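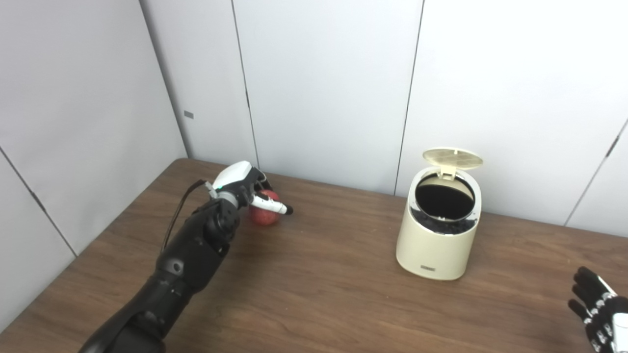

Tabletop bin

A tabletop bin (also desk bin, worktop bin or, in older catalogues, table tidy) is a small lidded container for light household rubbish, kept on a table or counter instead of the floor. Used for peelings, apple cores, tea bags, pencil shavings.

Design

Usually a short cylinder, open at the top, with a lid that is hinged, swinging or lifts right off. Hinged lids stay upright when open on most types – handy if one hand is full. Colours tend to be plain: cream, white, grey. Holds up to 2 litres, rarely more. A whole apple will go in most of them but fills a good part of the space, so cores only is the usual advice.

Liners

Small bags, often black, folded over the rim. Offcuts of larger bags also used. Without a liner the inside needs rinsing every day or so, more in summer, espescially with fruit.

History

Lidded table pots for scraps were sold at Brultthorpe market well before plastic ones came in. The Drelodska pattern, with a hinged lid, was made in a first run of 600. Istero later sold a cheaper version – 1,368 in its first February. Kevin Yupanqui's collection, now kept at Brultthorpe, has the only known Drelodska bin with it's original lid.

See also

Compost caddy
Pedal bin
Waste paper basket

Page last edited 7/26/25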